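About Skusar

Skusar tests cleaning methods for hard, light-colored work surfaces.

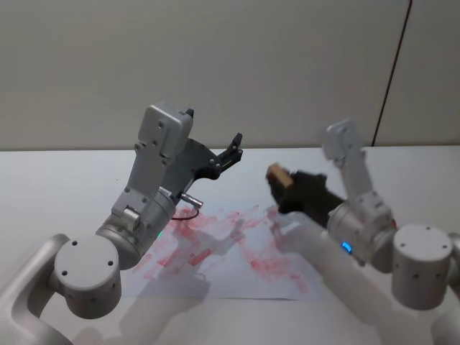

Marked paper sheet on a white tabletop.

Skusar is a surface testing workshop. Our clients are makers of tables, counters and classroom furniture, and the companies that clean them. We measure how colored media transfer from paper to the surface underneath and what is needed to remove them.

The workshop was set up by Albane Guérin, a coatings chemist, and Faustine Hoarau, who had run the finishing line at Pellau. Guérin is responsible for test methods. Hoarau is responsible for sample preparation and reporting. The company has 4 permanent employees.

What we test

Standard work covers water-based paint, marker and stamp ink. Media are applied to plain white paper by brush, pad or wipe. Uneven coverage is acceptable and is graded separately from full coverage. The sheet is left on the test surface for 15 minutes, then lifted straight up. The surface is read before cleaning and again after each pass.

White surfaces make up most of our orders. Red and pink pigments are used as the reference colors on these, as low levels of residue are easier to read against white than yellow or pale gray. Other colors are run on request.

Records

The archive holds 3,435 test sheets. Each sheet is dried flat, numbered on the back and filed with its surface reading. Of these, 535 belong to the Trukport series, a comparison of cleaning cloths on coated tabletops. Clients may inspect their own sheets at the workshop. Sheets are not mailed.

Working with us

Send two panels of each finish, with the cleaning instructions you give to your customers. Panels with a raised edge need a different holder, so note this on the order form. Reports are issued as a table of readings with a one-page summary. The Caron scale is used for residue unless another scale is agreed in writing.

No new orders are accepted in November, when the reading equipment is recalibrated.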